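Packing tips from the Kelent open day

Kelent opened its packing workshop to the public on 2 April 2018, and we went along to see the robots and came home with notes on boxes. The staff were happy to talk about how they set up a bench, and most of it works just as well at a kitchen table or in the garage.

Clear the bench first. Anything you don't need for this carton goes on a shelf behind you. Put the heavy items closest to your body and keep tape and scissors on the side of your stronger hand.

Use boxes of 2 sizes only. They stack properly and you stop hunting for the right lid.

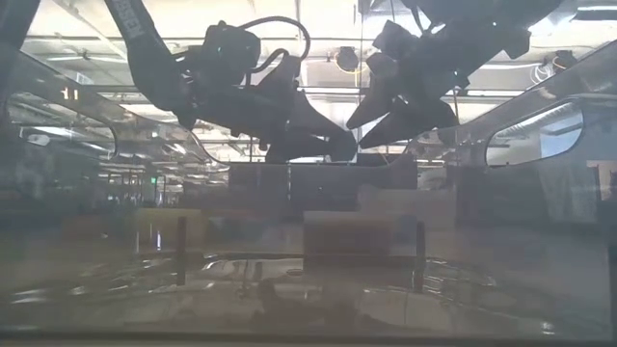 Two robot arms over the boxes, seen through the clear wall.

Clean acrylic with a soft cloth, lukewarm water and a drop of dish soap. Paper towel scratches it, and so does dry dusting. Window spray with ammonia will make it go cloudy over time.

Fold cartons along the creases before you tape them. One strip down the centre seam, with 8 cm over each end, holds a box of books.

Label the end of the box as well as the top, in marker. Write the room first, then the contents.

Flat cartons are cheaper in bundles of 50 if you can share with a neighbour. Store them upright, off a concrete floor.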